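지원 요청 처리 기록
제목: 2층 열람실 검색용 PC에서 소장 검색이 40초씩 걸림
제품: Restico 도서관리 (Pellov 호스팅)
접수일: 2021년 12월 29일
우선순위: 보통 (접수자는 '매우 긴급'으로 선택, Pellov 측에서 조정)
상태: 해결, 관찰 중

접수 내용
2층 열람실 검색용 PC에서 책 제목을 넣고 검색을 누르면 결과가 나올 때까지 40초가 걸립니다. 이용자 한 분은 그사이에 서가로 걸어가서 책을 직접 찾아오셨습니다. 1층 대출대 PC는 멀쩡합니다. 재부팅해 봤습니다. 두 번 해 봤습니다. 그러니 재부팅해 보라는 답변은 건너뛰어 주시면 감사하겠습니다.

Pellov 1차 답변
불편을 드려 죄송합니다. 우선 PC를 재부팅해 보시기 바랍니다. 증상이 계속되면 브라우저 캐시를 삭제해 주세요.

접수자 회신
세 번째 재부팅을 했고, 캐시도 지웠습니다. 이제 검색은 여전히 느리고 즐겨찾기 로그인은 전부 풀렸습니다.

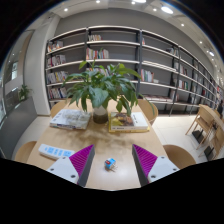

열람실 탁자와 책장 쪽.

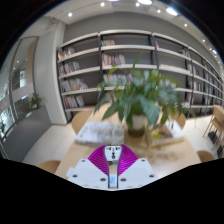 추가로 확인한 것을 적습니다.
첫 글자를 입력하는 것까지는 빠릅니다. 검색 버튼을 누른 다음이 문제입니다.
같은 PC에서 다른 웹사이트는 바로 열립니다. 날씨는 아주 빨리 알려 줍니다.
청구기호로 찾으면 금방 나옵니다. 다만 청구기호를 외우고 오시는 이용자는 드뭅니다.
제목 검색과 저자 검색은 둘 다 느립니다.

Pellov 2차 답변
서버 쪽 응답 시간은 정상으로 확인됩니다. 네트워크 문제로 보이니 회선 업체에 문의해 주세요.

접수자 회신
회선 업체에 문의했더니 회선은 정상이고 프로그램 문제로 보이니 Pellov에 문의하라고 합니다. 두 분이 직접 통화하시면 제가 중간에서 받아 적는 수고를 덜 것 같습니다. 브라우저 개발자 도구에서 네트워크 탭을 열어 보니 검색 요청 자체는 550밀리초쯤에 끝납니다. 그 뒤에 표지 그림을 가져오는 요청이 줄줄이 '대기 중'으로 남아 있다가 한꺼번에 실패하고, 그제야 목록이 뜹니다. 요청 주소에 Cletstead라는 이름이 들어 있는데 저희는 들어 본 적이 없습니다.

Pellov 3차 답변 (기술팀 이관)
Cletstead는 이전에 사용하던 표지 이미지 서버입니다. 12월 초에 종료되었고 현재는 Zeng 서버로 대체되었습니다. 관내 검색용 PC 중 설정 파일을 로컬에 보관하는 구버전 화면은 자동으로 갱신되지 않습니다. 표지를 끝까지 기다린 뒤에 목록을 표시하는 것은 당시 설계입니다.

조치 순서
관리자 화면에서 환경설정, 검색 화면, 외부 자료 순으로 들어갑니다.
'표지 제공처'를 Zeng으로 바꾸고 저장합니다.
'표지 수신 완료 후 목록 표시'의 체크를 해제합니다.
검색용 PC에서 Restico 화면을 완전히 종료한 뒤 다시 엽니다.

접수자 회신
세 번째 항목이 저희 화면에는 없습니다. '표지 우선 표시'라는 것이 있어서 그것을 해제했습니다. 맞는지는 모르겠으나 검색 결과는 1초 안에 나옵니다. 표지도 나옵니다. 다만 요리책 한 권에 세법 해설서 표지가 붙어 있는데, 이건 예전부터 그랬던 것 같으니 별도 건으로 올리겠습니다.
1층 PC는 새 버전이라 멀쩡했던 모양입니다. 2층도 새 버전으로 올릴 수 있는지, 올리면 즐겨찾기가 또 날아가는지 알려 주세요.

Pellov 4차 답변
같은 항목이 맞습니다. 도움말과 화면의 명칭이 다른 점은 담당 부서에 전달했습니다. 새 버전 설치는 원격으로 가능하며 즐겨찾기는 유지됩니다. 설치 후에는 PC를 재부팅해 주시기 바랍니다.

접수자 회신
그럴 줄 알았습니다. 개관 전 시간으로 잡아 주세요.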